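Stundisau Repair and Reuse Project
Progress report to the Grundemer Fund
4/16/18

1. Summary

This report covers the second half of our first year. The grant was given for collecting old office computers, repairing them and passing them to families and small schools in the Stundisau district. We are on plan with the collection and a little behind with the giving out. The money is spent more slowly than we expected, and we ask in section 6 for permission to move a part of it.

2. Collection

In the reporting period we received 460 desktop computers, most of them from two donors. The larger donor was Ritora, who changed all machines in their main office in September and agreed to keep them in their basement until our van was free. The second was the district hospital. We also took in smaller lots from private persons, but we do not advertise for these any more, as the machines are often very old and the sorting takes many hours.

Our target for the full year is 700 machines. With the second delivery promised by Ritora we believe this can be reached, although the date of that delivery has been moved two times already.

3. Repair work

The workshop is now open four days a week, one day more than at the time of our last report. We have six work places with good light, and a separate shelf for machines waiting for parts. Before this change the waiting machines stood on the tables, and people had to work around them.

The most common faults are the same as before: tired power supplies, dead batteries on the main board and fans which are full of dust. Hard disks are a special case. We wipe every disk before any other work is done, and a disk which does not pass the test is destroyed. The donors ask about this more than about anything else, so we now give them a signed list with the serial numbers. 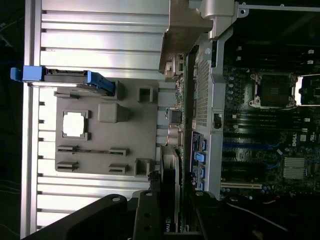
The cost of spare parts was lower than in the plan. A good part of the memory and the power supplies came from machines that could not be saved, and we bought new only the batteries, the thermal paste and a small number of disks. One thing went wrong here. We ordered a box of 30 power cables from Tang and received the type for another country. Tang took them back without cost, but it needed five weeks, and in this time finished computers were waiting on the shelf with no cable.

4. Giving out

This is the part where we are behind. The families apply through the schools, and the schools must confirm each application in writing. Two of the schools answered quickly. The third changed its office staff during the winter and we had to send all papers again. We have since visited this school in person and agreed on a shorter form -- one page, with one signature.

The families who have received a computer are in general content. The question we hear most often is about the internet connection, which the project does not pay for. We made a sheet with the cheapest offers in the district and put it in every box. We also began a help hour on the phone. It is used more than we thought, mostly for printers.

5. Training

The evening course "Open it and look" was held two times. Each course has five evenings, and at the end every person takes home a machine that he or she repaired. The second course was full and we keep a waiting list for the next one. Several people asked for a course on laptops. At the moment we do not have the tools or the knowledge for this, and we would like to be careful about promising it.

6. Budget

Rent and electricity are as planned. The van was more expensive, since it needed new brakes and passed the inspection only on the second try. From the line for spare parts there is 999 euros not used. We ask the Fund to let us move this amount to the transport line, where it would cover the brakes and the two longer trips to Ritora.

7. Next period

We will collect the second delivery, finish the open applications from the third school and hold one more course before the summer. The rent contract for the workshop ends in September, and the owner has told us he would like to renew it under the same conditions. We will send a copy to the Fund as soon as it is signed. The receipts for the period are attached as a separate file.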